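Two-arm furniture handling: house rules FAQ

Last updated Mar 3, 2021 by Samer Sleiman. Replaces the old sheet pinned by the Firnska door, please bin that one.

Quick answers for operators on the Nelden cell. Not a manual. If something here disagrees with the risk assessment the risk assessment wins, and tell me.

Who can run the arms?

Anyone signed off by Kári Nørgaard or Jailson Holanda. Sign-off lasts 15 months, then a refresher. Visitors and new starters can watch from outside the line. Being signed off on the old Brandão single-arm bench doesn't count, sorry, different stop circuit and different reach.

Do I need a second person?

For leg pulls, flips and anything over 5 kg, yes. Simple holds and regrasps you can do alone, as long as somebody else is in the building and knows you're on. Write it on the board.

What has to be checked before power on?

E-stop pressed and released, both arms. Cables: no kinks, no rubbing, enough slack at the wrist for a full turn. Finger pads not split. Speed limit set to the low profile. Nothing left inside the reach of either arm that isn't the job. Tick the sheet as you go, not at teh end.

How should the piece be placed?

Underside up for all small plastic tables and stools. Legs to the ceiling. Top flat on the surface, not propped on anything. Nearest edge parallel to the front so both grippers come in at about the same height. If it rocks, take it away and find out why before you start.

Where may the grippers hold?

Rim of the top, or the base of a leg where it meets the top. Those are the stiff bits. Not halfway up a leg, not on a thin rib, not on a sticker or label. One gripper on the rim and the other low down on a leg is fine and is what most people end up doing.

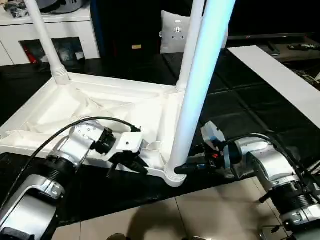

Both contacts get made at low force first, then one at a time up to working force. Never close both together. Had a cracked corner in August from exactly that and it took the whole afternoon to work out which arm did it.

What's the force limit?

Per gripper, on the card inside the control box. It's set for each type of piece so don't carry last week's number over. Thin moulded plastic gets the lowest setting. If a hold slips at the set limit, change the hold. Don't turn up the force. Going above the card needs Jailson's initials.

Can I reach in while an arm is holding something?

No. Not paused, not "just for a second". Paused isn't stopped. Press the E-stop, wait for both arms to show stopped, then go in. Remember the piece may drop or spring when the fingers let go, so keep your own fingers out from under the rim.

And to free a snagged cable?

Same answer. Stop first. Most near misses we've logged are cable ones, someone leans over to lift a loop clear of a leg. If it's looping across the piece and going tight, stop and re-route it, and log it even if nothing happened.

How fast can we go?

Low profile whenever a person is inside the line, stopped if they're within arm's length. Medium only with the line clear and a second person at the stop. We don't use high in this room at all. Yes it's in the menu. Leave it.

What do I do about tall legs?

Think about where they go before you plan the move. An upturned table has legs sticking up right where the elbows want to swing, and the overhead view can lose the ends of them. Run the path once with no grip, slow. Then again with grip and no lift. Then do it. 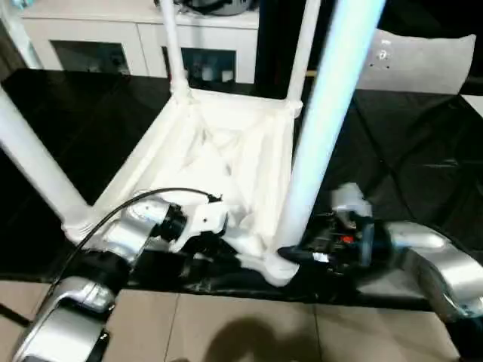 Both grippers at the near corners of the seat, stool upside down, gripping the rim and the leg base.

Does the surface matter?

More than people think. Glossy ones slide and throw reflections that confuse the depth reading. Wipe it down before the first run. If the piece creeps when one gripper touches, add the second contact before pushing any harder. Don't tape the piece down without asking, tape changes the forces and the log is then useless for Odair.

Shoes, gloves, etc?

Closed shoes. Glasses if you're inside the line. No gloves near moving fingers, they catch. Sleeves rolled, lanyards off. Long hair tied.

What counts as an incident?

Any contact with a person, however light. Any drop. Any E-stop that wasn't planned. Any crack or bent part. Fill in form 188, it's one side of paper, same day. You won't get in trouble for filling one in. You might for not.

How long do we keep the logs?

Run logs up to 6 months, incident forms for good. Odair Fagundes looks after both. Name files the way the sheet says, otherwise he has to ask you and neither of you will remember.

Is there a proper standard behind all this?

Yes. Robot safety parts follow ISO 10218, and ISO/TS 15066 for working close to people. Copies in the office, read only please, don't walk off with them. Our house rules are stricter in places, mainly speed. A few bits (gripping order, the two dry runs) are just ours and came out of the Norna job.

Can I change the routine if I find a better way?

Tell Kári, write it down, try it at low profile with a second person. If it's still better after that it goes on this page. Don't just start doing it on a Friday and let everbody else find out.

Who do I ring out of hours?

Efren Aquino, number on the back of the control box. For an injury ring 999 first and Efren after.

Still to be added: lifting pieces with missing legs, swapping finger pads, what to do when only one arm comes back after a stop. Until then, ask.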